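4. Does a nearby bin do what is claimed for it?

The idea that people throw things away properly when the bin is close enough has been repeated so often in the workplace literature that few papers now bother to defend it. We started this project believing it too. After a term of watching shared tables at two sites, Skuvville and Vunness, we believe it less, and this section sets out why.
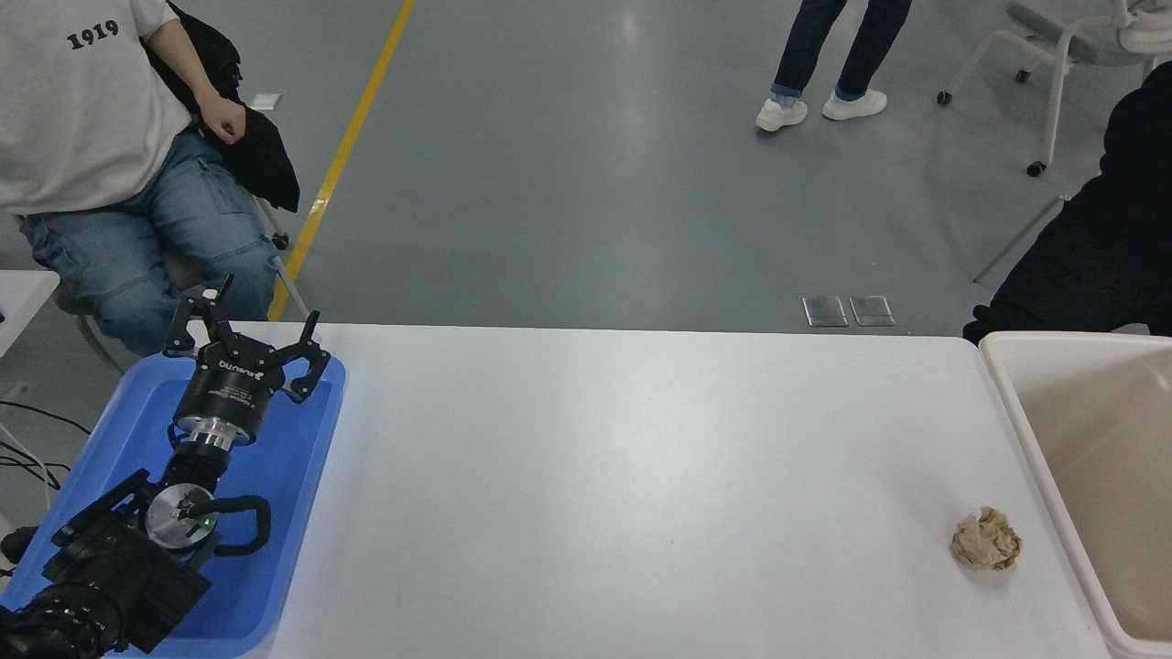

Feven Dinsa

4.1 What the distance account predicts

In its usual form the account says that each extra step to a bin lowers the chance that a piece of waste paper will reach it. Taken seriously, this means that a bin touching the table should collect nearly everything. Our logs do not look like that. Of 105 pieces of scrap paper recorded at Skuvville, 49 were still on the table when the next group sat down, and most of these had been left within arm's reach of an open bin. A supporter of the account could reply that the rest did get thrown away. That is true, but the share was no better at the tables where the bin stood across the room.

We do not want to make too much of this. The sites were picked for convenience, the logging was done by two people who knew what the study was for, and a crumpled sheet is not always waste to the person who crumpled it. Several people told us they had meant to flatten theirs out and use the back. Any count that treats paper on a table as a failure to discard has already made up its mind about what the paper is.

4.2 Trays, bins and mixed signals

A second problem is that tables rarely have only a bin. Many also have a tray, a box or a shallow tub for things to be kept, and users have to guess which is which. Worku's labeling scheme was meant to settle the matter, and it is often cited as a success. The gains it reports come from the first 14 sessions, though, and the labels were new in every one of them. New things get looked at. At Vunness we put up similar labels in November and saw a rise that had gone by the time we stopped logging.

Color is supposed to help as well. Blue is widely said to mean recycling, and in some towns it does, but when Rawan Sleiman asked users at Vunness what the color of a container told them, the most common answer was "nothing much." One person said it told her what had been on sale. 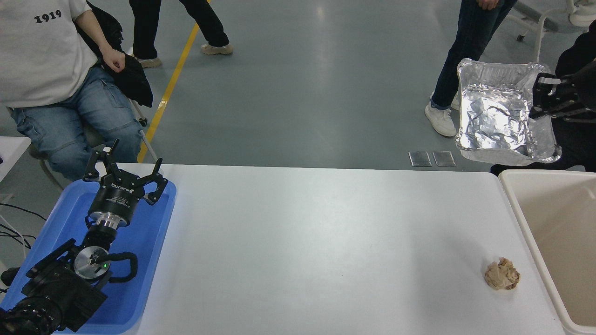

Figure 2. White table between a blue tray and a deep bin.

The layout in Figure 2 is a common one, with one container at each end of the table. Bulla calls this arrangement "self-explaining." We could find no test of that claim, in Bulla or elsewhere, and our own interviews give it little support. People seated in the middle tended to leave paper where it was and to say that someone else would know where it went.

4.3 A weaker claim

What survives is modest. A bin that is missing altogether makes discarding harder - no one disputes this - and a bin hidden behind a door is probably worse than one in plain sight. Past that point, we think the effect of moving a bin closer is small, and may be smaller than the effect of who clears the table and when. At Skuvville the tables were wiped down every Tuesday morning, and the paper left on them dropped sharply just before. Distance had not changed. Section 5 looks at those cleaning times in more detail, using the same logs and with the same doubts about them.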